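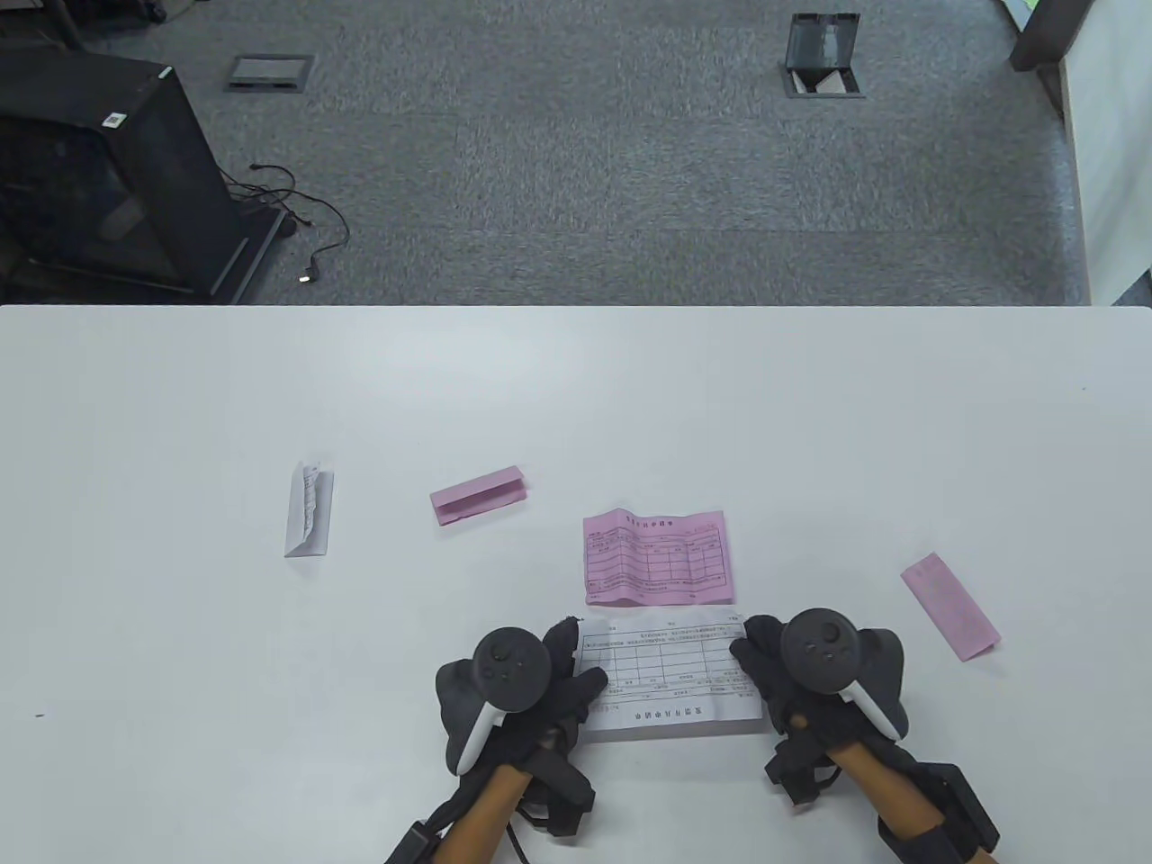

So my project was about folds! Berenice Tlapale and I wanted to know which way of folding a form makes it the biggest pain to flatten again. We had 12 old forms from the Trernier office (pink ones and white ones), and I did most of the folding while she wrote things down. 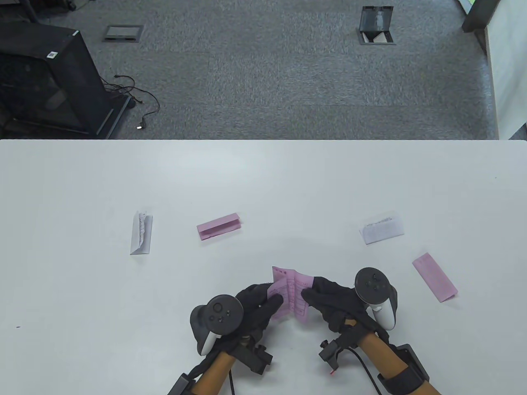 Lengthwise folds were my favorite part, and I went a little overboard with them. A slip creased the long way makes a low tent, like the pink one near the middle of the table, and the white one left of it stands up like a tent too. Opening one takes both hands, one on each side, and the paper still wants to curve. We left 3 of ours under a dictionary until the next class and I'm going to try thicker paper in January.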